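**Progress report to the Karkari Fund**
**Project:** Mesix handling cell, setup and upkeep
**Prepared by:** Sioned Price, Sumine
**Date:** Jan 7, 2020

This report covers the second period of the grant. The work in this period concerned the gripper on the Mesix cell, the camera mounted at its wrist, and the upkeep schedule the Fund asked us to put in writing.

## Gripper and fingers

The cell was taken out of service for 13 working days so that the gripper could be removed, cleaned and refitted. Dariusz Lis carried out the work. The left finger had developed play at its base, and its two mounting screws were found to be below the specified torque. Both were replaced and marked with paint pen, and a torque check has been added to the weekly sheet. The right finger required cleaning only.

Closing force was then set again from the lowest value upward. The previous setting had been chosen for rigid parts and was too high for thin-walled items. The new setting is stored as a separate profile, and the operator must select it by name before a run begins. We considered automatic selection and have left it for the next period.

## Wrist camera

The camera bracket was moved back slightly and its cable rerouted along the outside of the arm, as the old route had worn the sleeve at the second joint. Calibration was repeated after the move. Strong light from one side remains a difficulty at close range: pale objects lose detail on the bright side while the other side goes dark. Exposure is now fixed by hand at the start of each shift.

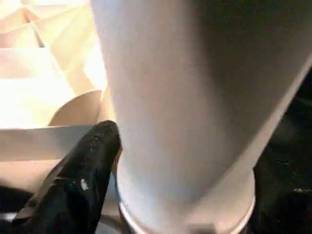

Does the cell have to be recalibrated every time the gripper is removed?

The camera is recalibrated after any removal, and the fingers are re-zeroed at the same time. The full procedure for the arm is needed only when the wrist flange itself has been disturbed.

## Test runs

Following the refit, the cell completed 958 grasp cycles on mixed light items. Of these, 19 were stopped by the operator or by the force limit. Most of the stops came on the first day, before the new profile was in regular use - the remainder are still being reviewed against the log.

## Upkeep schedule

- Daily: wipe fingers and lens, check cable sleeve
- Weekly: torque check on finger screws, re-zero
- Every 300 operating hours: remove gripper, clean, inspect base for play

The schedule is kept at the cell and signed by the operator on duty. A second copy is held in the Nicholas building office.

## Spending and next period

Spending is within the approved budget. The only unplanned item was a spare finger set, charged to the parts line. In the next period we intend to fit a diffuser to the main lamp and to train a second operator in the refit procedure. We request that the unspent portion of the travel line be carried over for this training.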